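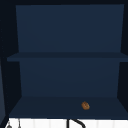 Section 4: Setting Up Your Classroom in Plirnau

Hi again! If you made it through Section 3 you have a teacher login and a school code, so now we get to the fun part. I'm Xuelian Qian, I teach the Saturday-style heritage language classes at Hikomska Community School, and I wrote this guide after setting up 14 classes of my own (the first one took me a whole evening, please learn from my pain).

1. Log in and click Classes, then New Class. Pick the language you teach first. The word lists load from that choice, and changing it later wipes them.

2. Choose a model. "Half day" means mornings in English and afternoons in the other language. "Full" means everything except the English block. Our school runs half day, so my screens may look a little different from yours.

3. Add your students. You can type them in one by one or upload a list. One class holds up to 56 names, which is plenty unless you're combining grades.

Note: Put family names in their own column! I mixed mine up and got a whole row of kids called Lu.

4. Open Word Lists and tick the topics you want. The full bank has 3,536 words, and I leave most of them off until July, when we plan the next year. For the little ones I start with Family, Weather and Around the House.
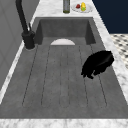 Kitchen sink with a grooved floor, set in a marble counter.

5. Set the reading level for each student. If you're not sure, leave it on Starter and let the first quiz move them up.

Caution: Don't press Reset Levels once the term is going. It clears every student in the class and there's no undo button. I've asked!

6. Click Invite Families. Each message can go out in two languages, and you get around 3,000 characters, so there's room to say hello properly. Send one to yourself first and check that the accents come through.

7. Press Save, then Publish. Students can't see a thing until you publish, even if you can.

If you're moving classes over from Flulberg, skip steps 3 and 5 and go to Section 5, where I walk through the import file.

Last updated 4/27/23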